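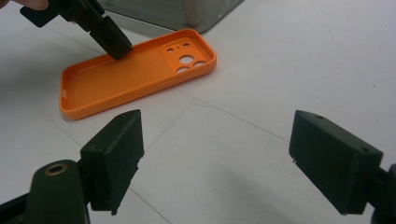
Orange phone case on the tile floor, with one gripper at its top edge and the second pair of fingers in the foreground.

Fixing false grasp reports on thin-walled parts

Symptom: the Zitix controller reports GRASP OK, the arm lifts, and the part stays on the floor. Our log for February has 9 of these, all on soft phone cases. Rigid parts gave no trouble.

Cause: the finger pad catches the raised wall and pushes it inward. The motor current rises enough to cross the contact threshold, and the controller takes that as a closed grasp. The wall then springs back and the case slips out.

Before you start, cut power to the arm at the Kong supply. Pausing the program is not enough - a queued close command will still run on resume.

1. Check both finger pads for play. Tighten the mount screws if a pad rocks.
2. Power up and open the Widico config tool. Go to Gripper, then Contact.
3. Read the threshold. The default is 562. Set it to 700 and save.
4. Turn on "Confirm by width". With this on, a grasp counts only if the final jaw gap matches the part entry.
5. In the part entry, enter the wall thickness if you pick by the wall, or the full case width if you pick across it. Mixing these up brings the fault back.
6. Run 6 slow test picks with hands clear of the jaws.

If the fault still shows up, export the contact log and compare the current trace with the jaw gap. A gap that keeps closing after GRASP OK means the wall is still folding. Lower the closing speed one step and repeat the test picks.

Units on the older Cededow firmware have no width check. Update those first.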